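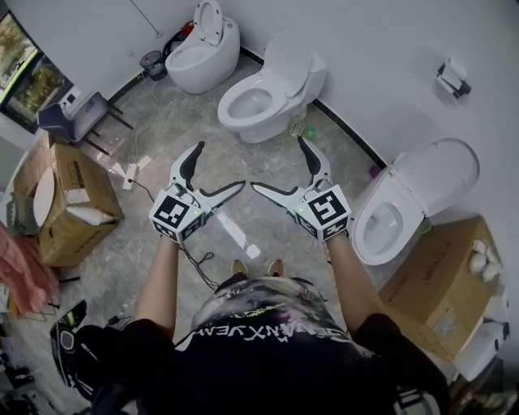 # Two-piece or one-piece toilet for a small upstairs bath?

**mossybank** · September 19, 2022

OK so the upstairs toilet has to go. It's a 12 inch rough-in, the bathroom is tiny, and I've been through more showrooms than I ever wanted to. I keep going back and forth between the Kundstead one-piece and the Trellau two-piece. The Kundstead is $693 before the seat, which made my husband laugh out loud in the store. The Trellau is a lot less, but it has all those little ledges around the bottom that I'd be wiping with a toothbrush for the rest of my life.

Anybody have either one? Mostly I care about cleaning and not waking up the baby.

---

**tilegrout_tom**

Two-piece, every time. I've put in both and the one-pieces are a bear to get up the stairs. You're carrying the whole thing at once and there's no good place to grab it. With a two-piece you take the bowl up, go back for the tank, and your spine stays where it belongs.

Also if you crack a tank on a one-piece, you're buying a whole toilet.

---

**pepperjack**

> if you crack a tank on a one-piece, you're buying a whole toilet

Sure, but how many tanks have you cracked, Tom? I've had the Kundstead for 5 years with two boys in the house and I love it! The sides are smooth all the way down so I just run a rag over it and go on with my day. My old two-piece dripped at the tank bolts every summer (I kept a margarine tub under it, very classy).

The stairs part is true though. We paid the delivery guys an extra $40 to bring it up and it was worth every dollar.

---

**tilegrout_tom**

One tank. Dropped a wrench in it. I don't want to talk about it.

Bolts that drip need new washers, that's a cheap fix and you could've done it in the time it took to find the margarine tub.

---

**mossybank**

Ha! Pepperjack, how loud is yours? The baby's room shares that wall.

---

**pepperjack**

Quick whoosh, then the refill is pretty quiet. The lid was louder than the flush until I switched to a slow-close seat. I got the Brosska one. Check the bowl shape before you order, I bought round the first time and had to send it back.

---

**lakehouse_deb**

Going to disagree with everybody and say look at Suksawat. We put theirs in our guest bath in August. It's a two-piece but the base is skirted, so no toothbrush. The only pain was getting at the mounting bolts, there was some muttering.

Measure from the finished wall, by the way, baseboard doesn't count. My sister-in-law learned that one the hard way.

---

**tilegrout_tom**

Skirted ones are fine to look at. I hate installing them.

---

**mossybank**

Had not even looked at Suksawat, thank you Deb! Going back tomorrow with the tape measure. Is yours regular height or the tall kind?

---

**lakehouse_deb**

Tall. My knees picked it.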